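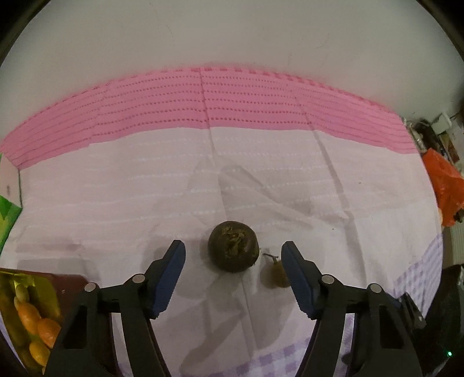 Roksolana Vasylenko
Workshop writer, Ferness

A gripper is the part of a robot that takes hold of things. A person can carry one by hand to study how it works before any robot arm is built. Ours is a home build called Bemeck. It has 2 fingers.

Each finger is made of black links. A link is a stiff piece that joins other pieces. Round silver screws mark the pivots, the points where links turn. The links have holes cut through them, so they weigh less than solid ones.

The fingertips have dark blue pads. A pad needs friction, the force that stops two surfaces from sliding. Smooth plastic has little friction against a glossy fruit. A rubbery pad has more.

Fruit is a good test. A dark round one and a small pear shape need different finger positions. If the fingers close too little, the fruit drops. If they close too far, it bruises.
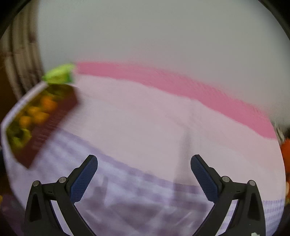 Gripper open above the checked cloth. The pads have a cross-hatched pattern.

Speed matters too. When a camera rides on a gripper and moves fast, its picture smears. This is called motion blur. A computer has trouble finding the edges of a blurred fruit, so Nelu Moldovan, who built Bemeck, asks new users to practice slow moves first.

Try it with two spoons and a grape. Then wrap a rubber band around each spoon and lift the grape again.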